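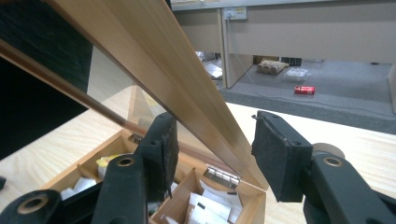

La caja de madera con los papeles dentro, abierta en la mesa

Foro > Salud > Medicamentos y suplementos
Tema: Hierro y omeprazol, se pueden juntar??
291 visitas

tania_rq escribió:
Hola a todos. Tomo omeprazol desde abril por el reflujo y ahora me salió la ferritina en 6. El médico me mandó hierro, Stekar, una al día en ayunas. Mi duda - el omeprazol también es en ayunas. Los tomo juntos? Los separo? En la consulta ni pregunté, iba con prisa. Gracias

pelusa47 escribió:
Sepáralos. Yo el hierro a media mañana, dos horas después de desayunar, y con zumo de naranja. Nada de café ni leche cerca.

mordisco escribió:
Da igual separarlos. El omeprazol te baja el ácido todo el día, no un rato, y el hierro se absorve peor igual. Lo que hay que preguntar es si sigues necesitando el protector.

pelusa47 escribió:
Bueno, a mí me subió separándolos. De 9 no pasaba y ahora 47.

mordisco escribió:
Y a lo mejor te habría subido igual. No digo que no lo hagas, digo que no es lo importante.

tania_rq escribió:
Dejar el omeprazol por mi cuenta no, que la última vez estuve fatal. Y el zumo con reflujo... pues tampoco

gallareta escribió:
Cambia de marca. Stekar me destrozó el estómago, estreñimiento horrible. Con Jatberg bien, aunque es mas caro. Inder ni lo mires, sabe a clavo oxidado.

nube_baja escribió:
Pues yo con Inder 2 meses y cero problemas jaja. Cada cuerpo es un mundo. Las heces negras eso sí, no te asustes, es normal con hierro.

mordisco escribió:
Negras sí. Si son pegajosas como alquitrán y huelen muy fuerte, a urgencias, que con problemas de estómago puede ser sangrado.

gallareta escribió:
Ya la estás asustando

mordisco escribió:
Prefiero asustar.

tania_rq escribió:
Tranquilos jaja. He llamado a la farmacia Sarkar y me dicen que omeprazol antes del desayuno, hierro a media tarde con el estómago vacio, y que pida cita para revisar lo del protector. Analítica otra vez en tres meses. Ya os cuento

pelusa47 escribió:
O sea, separados :)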